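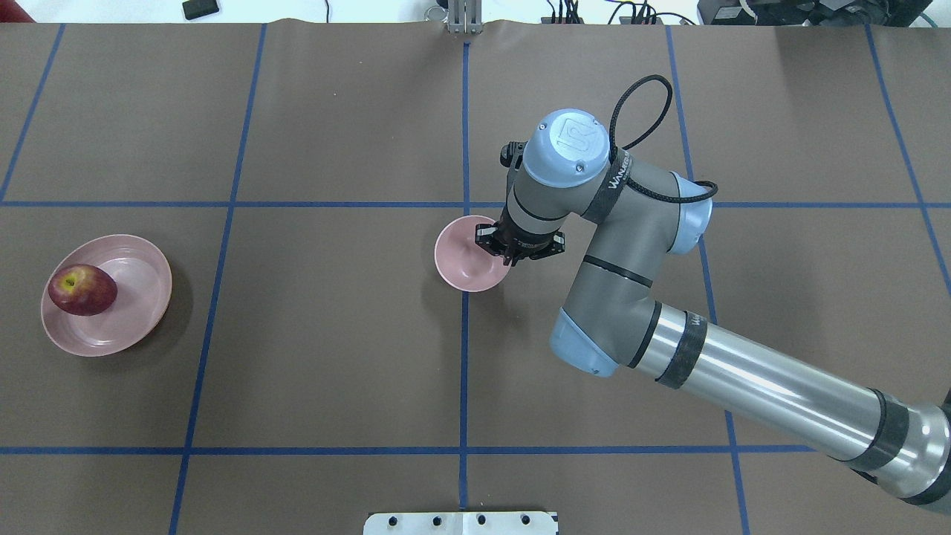 Issue 6, page 9

Filed under: Cargo Boats > Electric Drives
2 min read
August - by the Wunero deck blog

Setting up shore charging on the Gramolar

I wrote this section after my third night plugging in at Mosquera lock, so it's the order I really do things in (the factory booklet starts with the software, and I never do).

1. Tie up bow and stern, then put the drive lever in neutral. The Flenis charger won't wake up otherwise.
2. Switch the quay pedestal off before you touch the cable!
3. Plug in at the boat end first, then at the quay. Turn the collar until it clicks.
4. Switch the pedestal on and wait for the green light on the helm panel.

Caution: never run the cable under a mooring line. Leave enough slack for the water level to change in the lock basin.

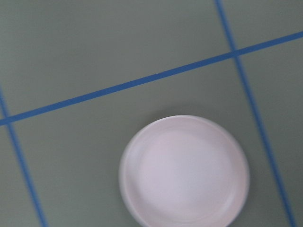
Page last changed: Wednesday, 4:10 p.m.

5. On the panel, open Battery, then Shore, and pick your limit. I leave mine at 9 hours, which suits an overnight stop.
6. Check the pack reading. Ours holds 443 kWh when full, and if yours shows a dash - mine did for a week - restart the panel and give it a minute.

Note: the spare cable set weighs a fair bit, so stow it low and near the middle. I had ours up on the stern deck for a whole season and she steered like a shopping cart.

To unplug, run steps 4 to 2 backward, quay end first, and hang the plug up with its cap on.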